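Rolling and Folding Knit Items for Drawer Storage

Updated September 21, 2019 by Iona Crichton

This method covers socks, soft hats and other small knits. It needs a flat table and a shallow drawer. Clear the table first and wipe it down. Grit catches in loose fibers and is hard to remove later.

1. Sort by fabric. Fuzzy or brushed knits go in one pile, smooth knits in another. Set stuffed or padded pieces aside, as they are not folded.

2. Lay a sock flat with the heel facing up. Press out the creases with the palm, working from the toe to the cuff.

3. Fold the toe back to the base of the cuff, then fold once more. Do not turn one cuff over the pair. The stretch weakens the ribbing.

4. Handle padded pieces from both sides with even pressure. Pulling on one side shifts the filling.

Soft orange piece, held from the left and right; fuzzy gray sock on the tabletop in the last picture.

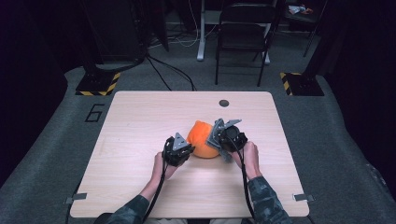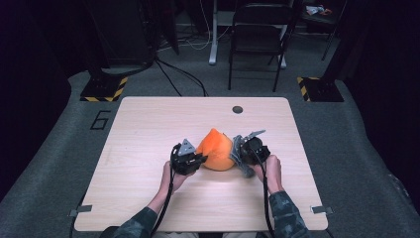
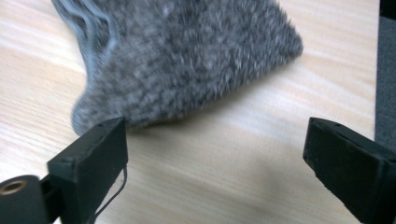
5. Place the folded socks upright in the drawer, fold side up. A Hesholm divider set to 3 inches holds most adult sizes. For thick winter knits, move it to 5 inches.

6. Leave a gap of 2 inches at the front of the drawer. A full row drags on the rail and pulls threads.

Brushed knits shed for the first few washes. Remove lint from the table between piles, or gray fibers will transfer to lighter items. In April, move heavy knits to a lidded box and reset the dividers to the narrow width.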